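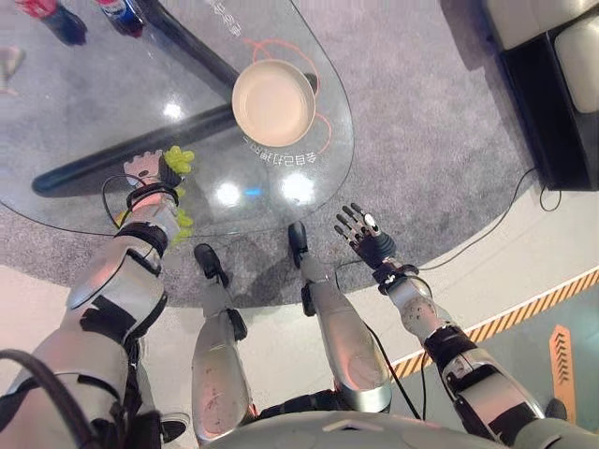

11月の請求書のことをまだ根に持っている。

朝8時、給湯器がまた止まった。シャンプーを流している途中である。リモコンには94という数字が点滅していて、説明書によれば「販売店にご相談ください」の意味らしい。販売店に相談した結果がこの機械なのだが。

Vunsteadのサポートに電話した。自動音声が五つの選択肢を読み上げ、どれも私の用件ではなかった。仕方なく「その他」を選ぶと、もう一度最初から同じ五つを読んでくれた。丁寧な会社だと思う。ようやく出た担当の人は感じがよく、点検料は3,000円、訪問は午後のどこかです、と言った。午後のどこか。広い。

それで午後いっぱい家にいた。家にいると、ふだん見ないことにしているものが目に入る。窓のパッキンの黒ずみ、去年の手帳、Savgateで買ったきり一度も使っていないパスタマシン。買った日の私は毎週末に生麺を打つ人間になる予定だった。箱を開けたら説明書がビニールに入ったままだったので、そっと閉めた。また来年会おう。

待つあいだにCârsteaの旅行記の続きを読むつもりが、二ページで寝た。起きたら口の横に紙の跡がついていた。著者は峠を越えるところだったはずだが、越えたのかどうか私は知らない。

四時過ぎにチャイムが鳴り、飛んでいったら回覧板だった。議題は自転車置き場の屋根の色。案は「グレー」と「やや明るいグレー」。やや明るいほうに丸をつけた。こういうときに大胆になれないと人生は変わらない。

作業の人が来たのは暗くなってからだった。カバーを外し、どこかを押し、カバーを戻した。湯が出た。所要時間は私が靴下を片方探すより短い。「何が悪かったんでしょう」と聞くと「寒くなりましたからね」と言われた。給湯器が寒さに弱いというのは、傘が雨に弱いというのに近い話だと思うが、領収書をもらって黙っていた。

夜、長めに風呂に入った。3,000円分は入ろうと決めていたのに、のぼせて800円分くらいで出てきた。残りは明日に繰り越す。

寝る前に鏡を見たら、朝のシャンプーがまだ耳の後ろに少し残っていた。

カテゴリ:日々のこと/家のこと
コメント(2) シェア(5)
© Brerkstead日記 | お問い合わせ | ページの先頭へ戻る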